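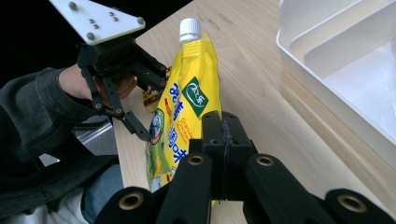

最近好几个人私信问我，做天然气管道这行到底在忙什么，干脆开个串慢慢说。先声明，我只是在中游公司做过几年调度，现在改写行业笔记，说错了欢迎来骂（轻一点）。

今天主要聊压缩机站。大家一提天然气就想到井架、钻头，再不然就是家里的灶台，中间那一大段没什么人聊。可是气从井口到你家，绝大部分路程都在管子里，靠的就是沿线一座座压缩机站往前推。

原理不难。气在管子里跑，跟管壁摩擦，压力一路往下掉，掉到一定程度就得加压，不然下游流量上不来。我以前待的Homudport线，700公里，沿线8座站，每座站的脾气都不一样，真的！

3号站我印象最深。夏天一热，压缩机进气温度高，出力就往下走，调度台上看着曲线一点点塌，心里那个急啊。冬天反过来，机器倒是舒服了，用气的人多，又得开足马力，一年到头没有消停的时候。

有朋友问：压缩机用什么带动？两种都有。老站多半用燃气轮机，直接从管子里抽一点气自己烧；新站不少改成了电驱。电驱安静，现场没有燃烧排放，麻烦在你得有稳定的电。偏远地方拉一条专线过去，那个报价单我看过，看完喝了半天水。

说到电驱，正好讲讲Mfinanga站的改造，也是我想开这个串的起因。他们今年4月把一台老燃机换成了电驱机组，停机窗口只有30天。按我的经验，这种活儿光是拆旧基础就能拖掉一大半时间，所以当时我是不看好的。

结果人家按期投了。我去问Lilian Makokha（她在那边管检修计划，以前跟我同一个班），她说功夫全在停机之前：管段提前预制，新基础提前浇，连吊车进场走哪条路都先跑了一遍。

她还讲了个细节，我觉得特别好。停机前她把136个法兰接口全部编了号，每个接口谁拆谁装谁复查，签在同一张卡上。听着土，可是试压的时候哪个口漏，一分钟就能找到人，不用在群里喊半天。

插一句，评论区有人问是不是换成电驱就“零排放”了。没有那么简单哈。站里的甲烷还有别的出口：阀门填料、干气密封、放空、气动控制器。燃机换掉了，这些该漏还是会漏，得一项一项去治。

放空这个事我多说两句。检修前要把管段里的气排掉，老办法就是直接往天上放，声音大得像飞机起飞，附近村子每次都打电话来问。现在比较讲究的做法是先用移动压缩机把气抽到相邻管段，抽到抽不动了，再放剩下那一点。

贵吗？贵，移动机组的租金不便宜。但是放掉的也是钱啊，那是要计量、要算损耗的气。我们以前有个老调度Brian Muli，每次放空都站在窗口叹气，说听见的全是奖金。

再说检漏。以前靠人拿着仪器一个口一个口走，后来有了红外相机，漏气的地方能看到一缕一缕的“烟”，第一次看真的会起鸡皮疙瘩，你天天路过的阀门居然一直在冒！不过风大的时候不好使，背景温差小的时候也不好使，所以手持仪器还是得留着。

Stinix那边前阵子在推一套连续监测的系统，传感器装在围栏四角，浓度一高就报警。我看过演示，想法我是喜欢的，就是担心误报。值夜班的人都懂，报警多了，人会麻木，最后真的来一次反而没人抬头。

所以我一直主张，装之前先把报警分级想清楚。哪些要叫醒人，哪些记下来天亮再看，哪些只进周报。这个活儿得让值班的人自己参与定，坐办公室的拍脑袋定出来的那种，我用过，两个星期就被大家静音了。

有位网友问Grurkis支线什么时候通气。我手上没有新消息，只知道上次听说还卡在穿河那一段，定向钻的方案改过一轮。有准信了我再来接着发，别催我，催我也没有😂

还有同学问这行适不适合刚毕业的进来。我的建议是先去站上待一阵，别急着进调度中心。你得听过机组启动的声音，闻过加臭剂（那味道沾在衣服上，洗两遍都还在），以后在屏幕上看到一个压力数，脑子里才有画面。

倒班辛苦是真辛苦。我那会儿下了夜班常常睡不着，躺着还在想哪个阀位是不是忘了记交接本。后来养成习惯，交班前自己从头念一遍，念给接班的人听，对方嫌我啰嗦我也照念。

差点漏了一个：好多人分不清“管存”是什么。就是管子里此刻装着的气，压力高就存得多，压力低就存得少。调度每天很大一块工作就是管这个，晚高峰之前把它攒起来，高峰的时候慢慢往外吐，半夜再补回去，跟家里屋顶水箱差不多。

所以下次看到新闻说哪里“供气紧张”，别光看产量，也看看管存够不够、沿线有没有站在检修。这两样新闻里很少写，写了大家可能也划过去了，唉。

先到这儿，下一串想写清管器，就是在管子里跑的那个“猪”，卡在半路的故事我攒了好几个。想先听清管器还是先听计量纠纷？评论区说一声，我看哪边人多。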